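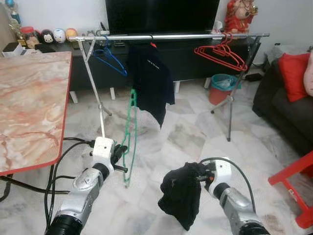 Read the Whole Psalm

Our congregation in Tomow follows a printed schedule of readings, as most churches of our kind do. The schedule tells the reader which verses to read and which to leave out. On Pentecost, in May this year, the psalm was 104, verses 24 to 34 and then 35b. I have been a lay reader long enough to know what a small letter after a verse number means. Somebody has cut a sentence in half.

The missing half is "Let sinners be consumed from the earth, and let the wicked be no more." Take it out and the psalm goes straight from rejoicing in the Lord to blessing the Lord. It reads smoothly, and I doubt many people in the pews noticed. I think they should have been given the chance.

Psalm 104 is a mild case. Psalm 139 is the one people have on cards and coffee mugs, the one about being known from the womb. The usual reading takes the first 12 verses, then jumps to the last two, "Search me, O God, and know my heart." Between them is a passage where the poet says he hates God's enemies with a perfect hatred. Psalm 63 often stops at verse 8, before the liars and the jackals come in. Psalm 137 is often ended at verse 6, and anybody who has read verse 9 knows why.

I understand the reasons. Rakiya Onuoha, who has put together our service sheets for years, made the case to me over coffee and made it well. A service is short. Children are present. Visitors may hear one hard line and nothing else, and there is no footnote when a thing is read out loud. She also said that a congregation praying a psalm together is different from a student reading it at a desk. When we say the words, we mean them, or we are supposed to.

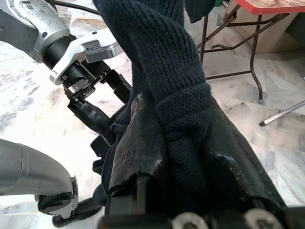 A black strap held in the gripper.

That last point is the strongest one, and I have thought about it a good deal. I don't want to ask God to break anybody's teeth. But the same objection would take out a lot more than the curses. Most mornings I am not "like a weaned child with its mother" either, and on plenty of days my cup does not run over. We say those lines anyway, some of us for the person two pews up. The psalms were never a list of what I happen to feel at ten in the morning.

There are people who do feel the hard verses. When Bello Nwachukwu's brother was killed, he told our study group that for a year the only part of the Bible he could stand was Psalm 109. He found it alone, at home. In all his time at church he had never heard it read. He asked us whether it was allowed. A grown man who had sat through hundreds of services had to ask if a prayer in the Bible was allowed, and I think the schedule is partly to blame for that.

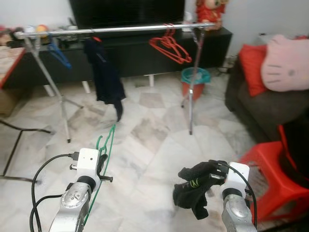 The cut verses are usually the ones that tie a psalm to somebody's actual trouble. In Psalm 139 the man asks to be searched right after he has said the worst thing in him. He has put his hatred on the table and now he wants it looked at. Remove the hatred and "see if there is any wicked way in me" becomes a polite question from someone who expects to pass. Look at the green plastic hanger in the picture, with its thin hook reaching up. The hook is an awkward bit to pack in a drawer, and you could snap it off and have a neater object, but you would have nothing to hang it by. I feel the same about those four verses.

What I am asking for is small. Print the whole psalm on the sheet, even if only part of it is read. Put the optional verses in brackets if you must. When the whole thing is short, read the whole thing. And once in a while let the sermon be on one of the hard ones, with enough time to do it properly. Adesuwa Idahosa preached on Psalm 88 when she was visiting from the Bogale church, and people still bring it up - the one that ends in darkness and never turns around.

I would keep the ending of 137 out of a children's service. I would not read 109 at a wedding. Judgment is still needed, and the people who plan worship are the right ones to use it. At present the schedule does it for them, in tiny letters after the verse numbers, and most of us follow along without opening the book.

Rakiya has agreed to print 139 complete the next time it comes around. I have asked to be the reader.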